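Lettings Assistant wanted, Stenari Homes

Hi, I'm Javiera Lagos and I run the rentals side of Stenari Homes. We look after apartments and small houses all over town, the phone rings all day, and I need another pair of hands (and ears!) in the office by September.

You'd be booking viewings, meeting people at the door with the keys, chasing references and writing up the move-in inventories. I'm fussy about inventories. If there's a scratch on the oven door I want it written down before anyone hands over a deposit. You'd also take over the Barrientos building, 12 apartments above the old bakery, where Horacio Daza has been the contact for years and is finally retiring.

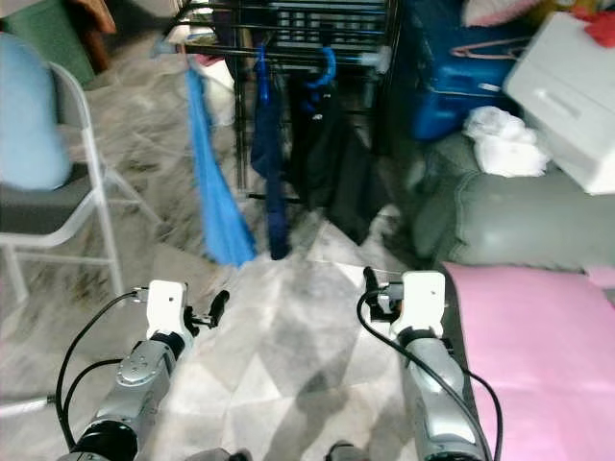 Experience with rentals is great but I'd happily train someone from a store or a hotel desk, as long as you're good with people who are stressed out about moving. You do need a driver's license. We'll get you set up on Norex, our booking system, in your first week, and Kwabena Asamoah will take you along on his viewings until you feel ready to go solo.

Pay starts at $1825 every two weeks, plus $50 for each new lease you sign up. Hours are 9 to 5:30, with one weekend morning a month that we swap between us. Parking is free behind the office.

To apply, send me your resume and a few lines about the best or worst place you've ever rented (I read them all, and I love the bad ones). Drop it in at the front desk or mail it to the office, marked for me. If you have questions about the hours or the pay, ask for Lumturie Berisha.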